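How does a robot pick things up?

Try something for me. Pick up a pencil, then a mug, then a sock. Easy, wasn't it? Your hand changed shape every time and you didn't even think about it!

Robots find this much harder. The part that does the grabbing is called a gripper, and my job at Grimutano is testing them (yes, I get paid to play with toy bricks). This spring we compared two. The first has flat fingers that slide together like a pair of tongs. The second has curved fingers that wrap round things, a bit like a crab's claw.

Each gripper got 200 goes. My friend Nuanchan wrote down every drop, and there were plenty. The flat fingers were brilliant with boxes and hopeless with anything round. The curved ones coped much better with odd shapes, but they're bulky, so small things can be fiddly.

Squeezing is the other tricky bit. Too soft and the thing slips out. Too hard and, well, goodbye cake.

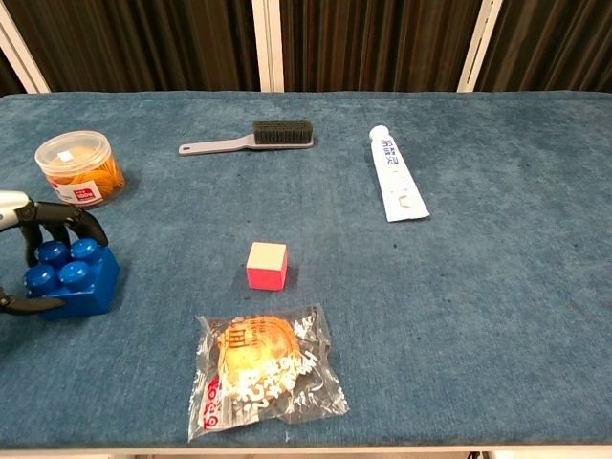 Curved fingers around a big blue brick. Which would you try next: the brush, the toothpaste or the bun in its wrapper?

Now have a go yourself. Put on thick oven gloves and pick up a coin from the table. Then try a spoon, then a sponge. Which was hardest? Swap the gloves for kitchen tongs and do it all again, and you've run your very own gripper test!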